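Cordless Drills and Tired Batteries: What I Found Out in One Semester
Project report, Workshop Technology elective
Supervisor: Rajeshwari Pai

1. Why I picked this

My uncle has a cordless drill that he swears was a monster when he bought it. Now it gives up halfway through a deck board and he blames the motor. I blamed the battery, we argued about it over dinner, and that was my project proposal pretty much written! Ms. Pai told me to narrow it down, so the question became: does an old battery pack make a drill weaker, or does it only make it run out sooner?

I only looked at drilling pilot holes in pine. Driving screws was in my first plan, but I dropped it in March when I saw how much my results changed depending on how hard I leaned on the thing.

2. The tools

The school shop has two Trirken drill/drivers, the same model and the same age. I used one for everything and kept the other as a backup (never needed it). For packs I had two: one nearly new, and one that has lived on the shop charger for years with a big "OLD" written on it in marker. Both are the same rated capacity according to their labels.

Ashwin Acharya lent me his Jibrin clamp meter, and he also showed me how to use it without getting my sleeve near the chuck. Thank you Ashwin.
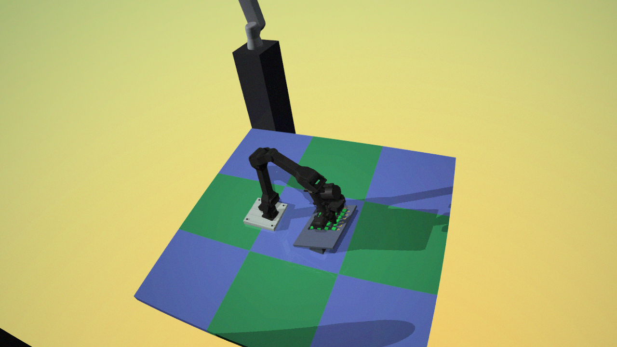
Fig. 1. Robot arm on a blue and green checkered platform (computer render).

3. How I did it

I charged each pack until the light went green, then let it sit for an hour so it wasn't warm off the charger. Same bit size every time, low gear, trigger all the way down. I clamped the board to the bench and drilled in rows until the drill cut out by itself. Every hole went to the tape flag on the bit. I rested ten seconds between holes - Narayanan Menon called them out from the stopwatch and was very patient about it.

I changed to a fresh bit for each pack. In my very first try I didn't, and the second pack looked terrible, and of course it was the bit. I threw that whole run away, which hurt, but the holes were smoking by the end so I can't pretend it was a fair test.

4. Results

Holes on one charge, newer pack: 183
Holes on one charge, old pack: 66

I expected a gap but not that one. What I found more interesting is how the old pack behaved before it quit. For the first couple of rows I couldn't feel any difference between the two. Then the old one started to bog down near the bottom of each hole, and if I backed off and waited a bit longer it perked up again. The newer pack felt the same almost to the end and then just stopped.

The meter agreed with my hands. Voltage on the old pack dropped a lot more whenever the bit was biting, and came back when I let go of the trigger. From what I've read, that fits with higher internal resistance, where more of the energy turns into heat inside the pack. The old one was definitely the hotter of the two when I pulled it off the tool. 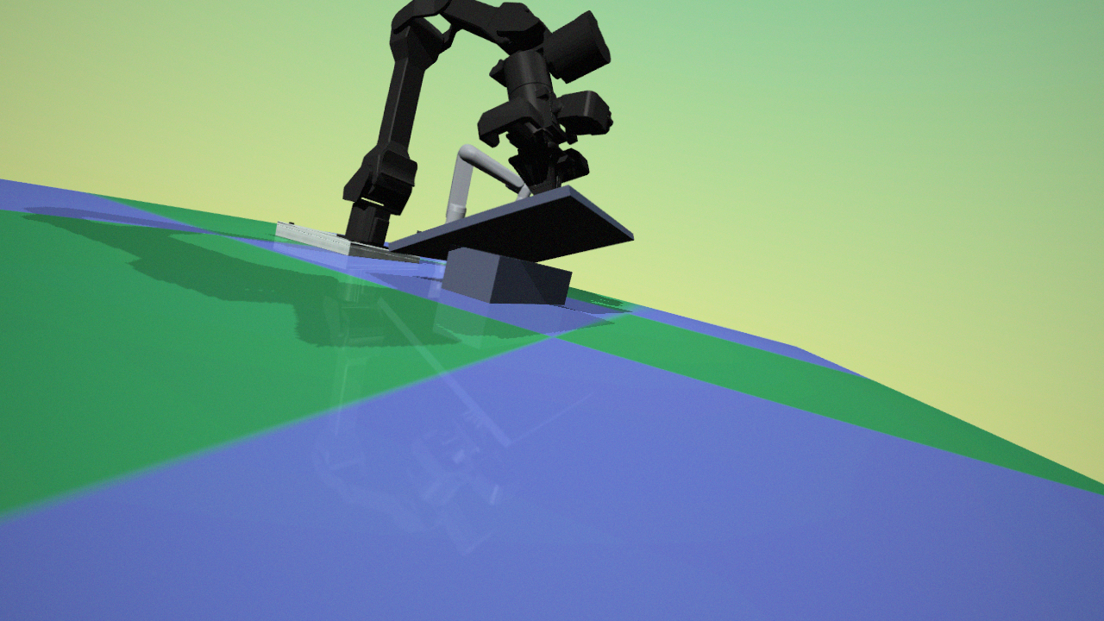
Fig. 2. Black arm reaching over a dark panel and a slate-grey block (computer render).

5. What I'd say to my uncle

We were both a bit right, annoyingly. His drill does get weaker under load, so he isn't imagining it, but my money is on the pack and I'd try a new one before buying a whole new tool. I'd also tell him to stop leaving it in the truck all summer.

6. Problems

Only two packs, so I can't say how it goes for packs in between. My pushing force wasn't measured. Gönül Polat suggested a drill stand with a weight hanging off the lever, and I wish I'd asked her in week one and not the week before I handed this in. The pine also had knots. I skipped the ones I could see, but there were surely a few hiding.

If I did it again I'd use a stand, log the voltage on a laptop, and try high gear too, where I suspect the old pack would fall apart much faster.

My raw numbers are in the blue binder in the shop office, on the shelf over the bit drawers. The thrown-out run is in there too, marked as such.

Handed in 5 May 2022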